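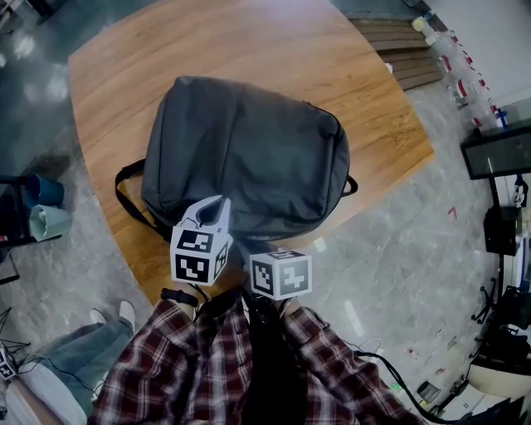 Three of the kits on my shortlist promise the same thing, teach the robot by doing the job yourself, and I've come round to thinking the pair of hand-held grippers is the only one worth a small firm's money. Visora wants 700 a month per seat for a headset and gloves. Stasska is cheaper at 300 but you steer a real arm from a desk, and my wrists gave up before lunch. With the hand-helds you stand at a table with one in each fist, marker cubes on top, and go at a backpack. A soft one, straps and loops everywhere. No arm to bolt down. No safety fence.

My gripe is with how they get sold. Kwon's brochure says "natural as your own hands". Rubbish. Your own hands have fingertips. These have two fingers each and no feeling at the ends, so you find out what you've grabbed by looking, and a strap is a pig to look at when it's folded under itself. Slavica Janevski, who packs for a living, hated it for the first 28 tries and then went quiet and got on with it. That's a skill. It takes time and somebody should be paid for it, properly, by the hour and not by the clip.

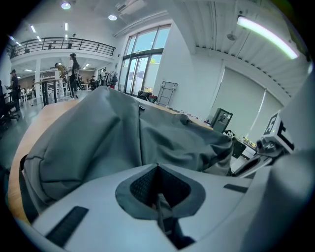
Which brings me to soft goods. Every demo I get sent is a cup on a saucer or a block in a tray. Lovely. I don't have blocks. I have bags that slump over and won't slump the same way twice, zips with tiny pulls, fabric that bunches up just where you wanted to grip. If a vendor can't show me that, on an ordinary table, I'm not signing. Kastriot Jurić at Grarkar told me they'd had 614 recordings before the results got anywhere near usefull, and they only do one size of bag.

So would I buy? The hand-helds, yes, one pair, on a short contract. Not the yearly plan, whatever discount they dangle. And get it in writing who owns the recordings. Two of the contracts I read in October were vague on that and the third didnt mention it at all. Ask before the kit is out of its box.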